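Gido Bench Arm for Kitchens and Serving Lines
Sold and supported by Siddale

Overview

The Gido is a single-arm bench unit for places where people spend much of the shift picking things up and putting them somewhere else. Most of our customers run staff kitchens, tray assembly rooms or small packing counters. The arm takes over the repeat handling. Your staff keep the cooking, the checking and the contact with customers.

Every order starts with a practice period at a training table. We set up the table with play food and lightweight dishes, so your crew can learn the controls without tying up the real line or breaking anything. The same table is used later for new hires and for trying out a changed routine.

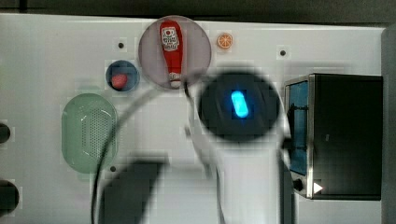

Practice sessions run 88 minutes with up to four people. Each person gets time teaching a move, stopping the arm partway through, and starting it again from a safe position. We ask that the shift lead attend the first session along with the people who will work beside the arm every day. Managers are welcome but should not be the only ones trained.

What changes for staff

Expect the jobs on the line to shift during the first month. The person who used to load trays will usually become the person who keeps the arm supplied and clears its mistakes. That is still a full job on a busy morning. It involves less reaching and more watching, and some people find the watching tiring at first. We suggest trading places every hour until the crew settles on its own pattern.

The Grimshaw plant cafeteria has run two Gido units on its breakfast line since April. Line lead Raelene Rutherford kept the same crew and moved one position from tray loading to the hot counter.

"We had a rough couple of weeks," Rutherford says. "People were standing around waiting on the arm, or they were grabbing things out from under it. Once we marked where each dish goes, it got better. My wrists don't hurt at the end of breakfast now. I do miss having a second person to talk to down at that end."

Talk to your crew before you order. Sites that tell people early which tasks will move, and which hours will stay the same, have an easier first month.

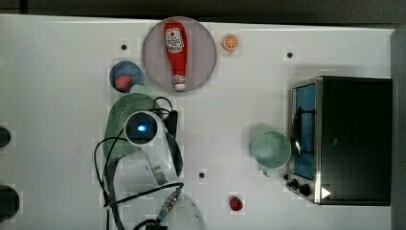

Training table with play food, dishes, a mug and a toaster oven.

Setting up

Allow one day for installation and a second for teaching your first routine. The bench must be level and fixed to the floor or wall. Keep the surface a plain, light color if you can. Mark a standing area for staff and keep it clear of carts.

A taught routine is tied to your layout. If you move a dish rack or swap one bowl for a larger one, run the routine at slow speed before going back to normal service.

Specifications

Routines stored: 100
Rated moves between service checks: 400 per shift, 1,000 with the Ganov joint kit
Controls: hand teaching or tablet
Stop buttons: two, one on the bench and one on a cord
Cleaning: wipe down only, do not spray

In the box

Arm and base, gripper, tablet with stand, cord stop button, cable clips, wall chart for staff, printed manual. The training table is delivered separately and can be kept on a monthly lease.

Ordering

Prices depend on the number of units and the length of the support plan. Send us a floor sketch and a short list of the tasks you want moved, and a Siddale planner will reply with a quote.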